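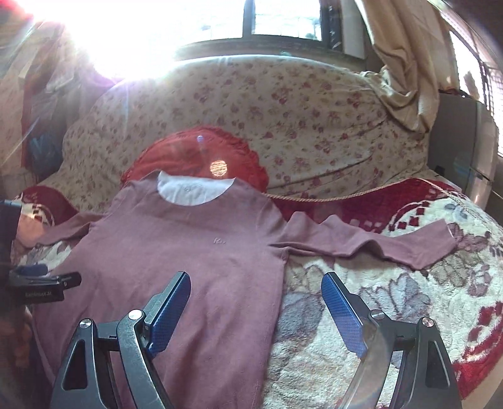 How do you fold a long-sleeved top so it stays folded?

Posted in Laundry and Clothes by Plirnmont

I've got a pinky-mauve long-sleeved top that I really like and I cannot get it to sit nicely in a drawer. I lay it out flat, face up, on top of the blanket with the red cushion behind it, get the sleeves out to each side, and then it all goes wrong. One sleeve always ends up scrunched while the other one looks fine, and by the time I've folded it in half the neck has gone wonky and there's a big lump down one side. It's got a wide round neck with a whitish lining inside, if that makes any difference?

The drawer is 47 cm wide and the tops need to go in two side by side. I don't want to hang it up, as the last one I hung went all pointy at the shoulders. I've watched a few videos but they all go so fast! Any help gratefully received – I've been redoing the same pile since Thursday.

Kettle
Regular, 906 posts

I used to have exactly this trouble and mine was down to where I was folding. A thick fluffy blanket is lovely to sit on but rubbish to fold on, everything sinks in and the fabric grabs. Try a table, or an ironing board if you've no table free. If it has to be the sofa then put a big towel down first and pull it tight.

Then this is how I do it:

Lay the top face down, not face up. Smooth it from the middle outwards with flat hands, right down to the hem. Give the side seams a little tug so they're straight.

Sort out the sleeves before you fold anything. I hold the cuff in one hand and the underarm in the other and give it a gentle pull, and most of the bunching drops out. Do both, even the one that looks all right. 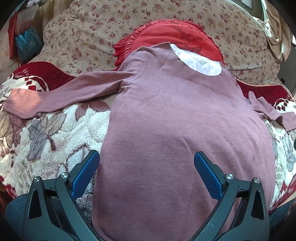 Fold one side in towards the middle, sleeve and all, starting halfway along the shoulder. Now bend the sleeve back on itself so it points down at the hem and lies flat along the edge. Do the same on the other side. You want a long strip the same width top and bottom, and if it's wider at the hem just nudge the sides in a bit more.

Bring the hem up to just short of the neck, then fold in half again. Turn it over and the neck should be sitting on the front looking tidy. Mine come out at a good width for two across in a drawer like yours, though I've got 8 in mine and it's a squeeze to shut.

Stovine

just roll them. been rolling mine for years, no creases worth bothering about and you can see what you've got

Juvmont

I'd go with Kettle's way for anything knitted or a bit thick, and roll the thin ones. One thing to add – fold it soon after it's dry. If mine sit in the basket overnight the creases under the arms set in and no amount of smoothing shifts them, so I end up getting the iron out. I also stand them on their edge in the drawer like books, 4 to a row, and then you aren't lifting the whole pile up to get at the bottom one.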